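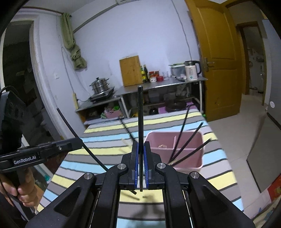
A reader in Camcombe wrote in after the last post to ask why I keep testing on thin sticks when a cardboard box would tell me just as much about a gripper. I don't agree. A box will forgive almost anything. A stick turns in the jaws if the pads don't meet squarely, and you see it straight away at the far end.

So it was sticks again on the 29th November, with a pink organiser to take them from and put them back into. Both hand-held grippers were out, one for each hand. Passing a stick from one to the other is harder than it sounds, mostly on the wrist.

I logged 60 handovers with the ribbed blue pads and then did the same with the flat ones from Zunden, which cost more. The ribbed pads dropped fewer. The flat ones were better on anything wide, but they let a thin stick roll. I'd been hoping to sell the ribbed set and will now keep it.

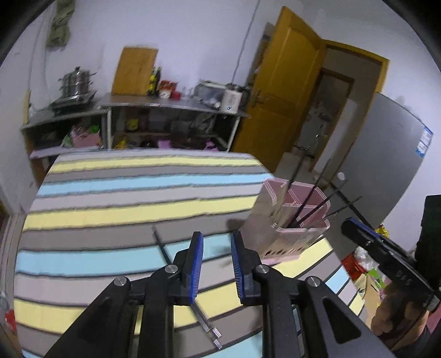
Jaws open over the striped cloth, organiser to the right.

The camera side was less settled. At 600 lux the Bataineh software followed the jaws without trouble. With the main light off it lost them every few minutes, and I had to start the recording again. The whole set came to 2706 frames I could use, after throwing out 179 that were too blurred. I may have been moving too fast.

The Skovholm controller still hasn't had a fair go. It runs, but the trigger feels late and I haven't worked out whether that's the cable or the settings. I'll swap the cable first as I have a spare.

Next job is the same test with something slippery. That will have to wait until December, when the new pads arrive.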